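Filed under: Home & Desk > Small Storage
2 min read
Posted by Nametti, Saturday, August 3, 2019

Okay, I gave up on desk organizers and went back to a plain cardboard box with the lid left open. Tape, pens, whatever's lying around goes in. Mine sits right on the brown table.
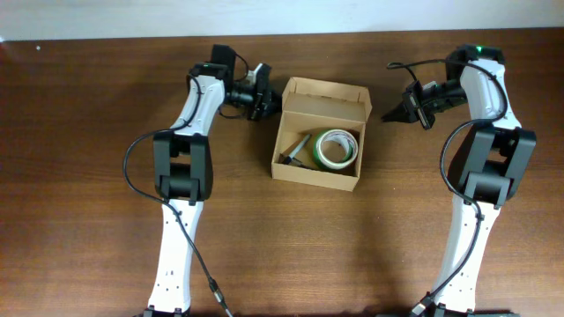 I used to have one of those tray things with 8 slots and never found a marker in it — not once. Who's with me?

Skurnley:
Half with you. Tape and pens in one box is fine for a week, then it's soup. I had 46 pens in mine when I finally dumped it out!

Nametti:
Ha, well, I only let in what I use. Green tape and a marker in there, and the blue pen stays out on the table because I grab it all day.
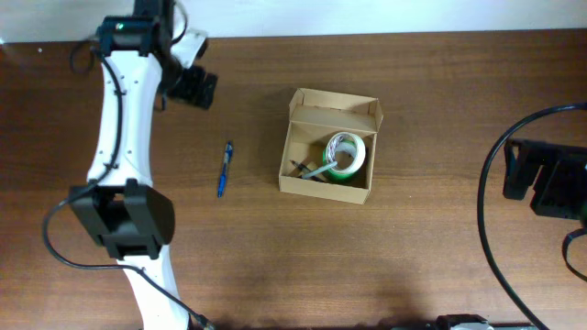 If the lid's up, I see everything without digging.

Cusus:
Disagree about the lid. Cut it off, it just flops over and eats table space.

Nametti:
Nope, I like my flap.

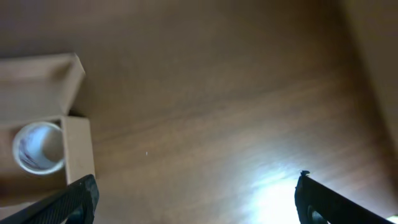
Box with the flap open, roll inside

Skurnley:
Do you stand tape up or lay it flat? I go flat — less rolling around.

Farouk:
Flat. And keep cans out of it, they hog all the room. 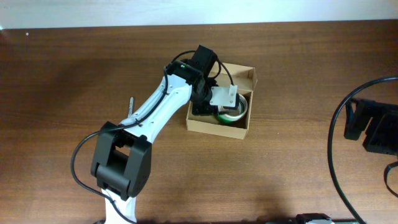
Last edited by Farouk in August

Fine, small round cans are okay. But get a second box for them.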